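5. Preparing the Bathroom Room Pack

Before you start the first training run in the Clirkeo simulator, please check that the Bathroom room pack is loaded correctly. This section is for the camera views and the arm home position. It takes a few minutes and you need to do it one time for each new project.

The rendered camera views open in the Preview panel. 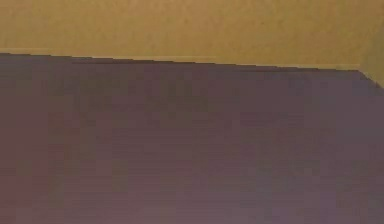
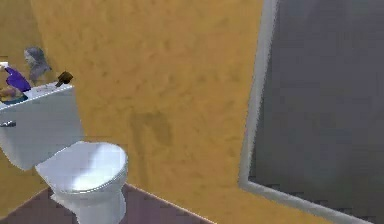

5.1 Before you begin

You must have Clirkeo Desktop installed and the license activated (see section 2). The Bathroom room pack must be downloaded in full. Its size in the download list is 277 MB. If the list shows a smaller size, delete the pack and download it again.

Close other programs that use the graphics card.

5.2 Loading the room

1. Open the Nevcombe Library from the left menu.
2. Select Rooms, then Bathroom.
3. Click Load and wait until the status line says Ready. Do not move the view during loading.
4. In the Arm list, choose the Jaunzems arm model. If you have bought only the basic kit, there is one entry in this list and it is already chosen.
5. Click Place Arm. The base is put at the default point of the room.

Note: The arm is not shown in every camera. If you want to see it all the time, add a free camera from the View menu and turn it to the arm base.

5.3 Checking the cameras

1. Open Preview and select the first camera.
2. Check that walls and floor have their colors. A surface that is pure black or pure pink means that a texture file is missing.
3. Go to the next camera with the right arrow key. Repeat for all cameras of your project.
4. Press Save Views.

Note: The preview uses low quality, so edges of small objects can look soft. For recording, set Render Quality to 7 or higher. A value of 13 is the maximum and it makes the recording much slower on older computers.

5.4 Small objects

Small objects are placed by the layout file. With the setting Random Layout, the positions change at every reset. With Fixed Layout they stay the same, and we recommend this for your first task.

1. Click Reset Room.
2. Wait 5 seconds so that the objects can settle.
3. If an object falls through a surface, open Physics, lower the Time Step by one level, and reset again.

CAUTION: Do not change the Time Step while a recording is running. The recorded file will be damaged and it cannot be repaired.

5.5 Setting the home position

1. Move the arm with the sliders until it is clear of the walls and the furniture.
2. Click Test Path. The program shows in red every link that touches something.
3. When no link is red, click Set Home.

CAUTION: If you will later send the same motion to a real arm through the Prerkico bridge, make the path test again with the real dimensions of your workplace. The free space in the simulated room is not the same as yours.

The home position is saved with the project. To bring it back to the factory value, hold Shift and click Set Home. Continue with section 6, Recording Your First Task.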